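Review: Plusilton simulation package for two-armed robots
Prepared for the Hadgu technical lending service, 22/04/2022

Plusilton is a software package in which a robot may be tried out in furnished virtual rooms before any hardware is bought. It is supplied by Himine under a yearly licence. The service assessed it over 16 working sessions, led by Mahlet Workneh with assistance from Tekle Shiferaw.

Installation was straightforward. The printed guide is clear, although the chapter on joint limits refers to menus that have since been renamed. Close-range views from beside the gripper fingers are rendered in full, with plain, flat-sided shapes set against a well-drawn wood grain. 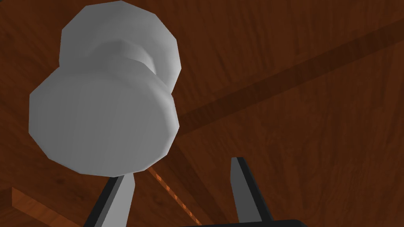
Does the package require a dedicated graphics computer? A desktop machine of ordinary office standard will run a single room, but a dedicated card is advised where more than one room is to be open at once.

Members should note that small objects are modelled simply. Rounded parts are made up of flat faces, and those whose work depends on exact contact with curved surfaces should ask the supplier for finer models. These are sold separately.

The rooms themselves are more generous. Walls carry strong patterns, doors have recessed panels, and both arms of the robot can be kept in view while one reaches out.
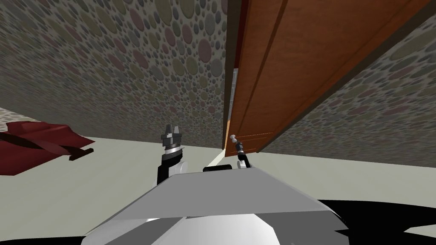 Control of the arms is by keyboard or by script. The keyboard method is adequate for demonstrations. The script method is much the better of the two, and Mr Shiferaw was able to prepare a usable routine within 30 minutes of opening the manual. Error messages are brief and at times unhelpful.

Viewing angles may be altered freely. Steep settings are permitted, and new users may find them confusing until the horizon control on page 3 of the guide has been read.

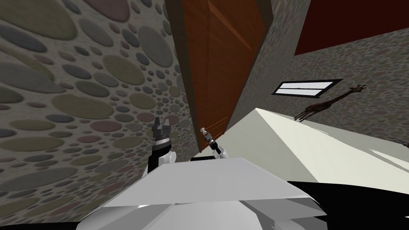
Support was requested on two occasions. The first reply arrived the same afternoon; the second took four working days and answered only part of the enquiry. Himine has told the service that its support desk will be enlarged.

The package is recommended for teaching and for early planning. It is not recommended as the sole basis for a purchase of hardware. Licences may be requested through Abla Fakhoury at the Clorham office.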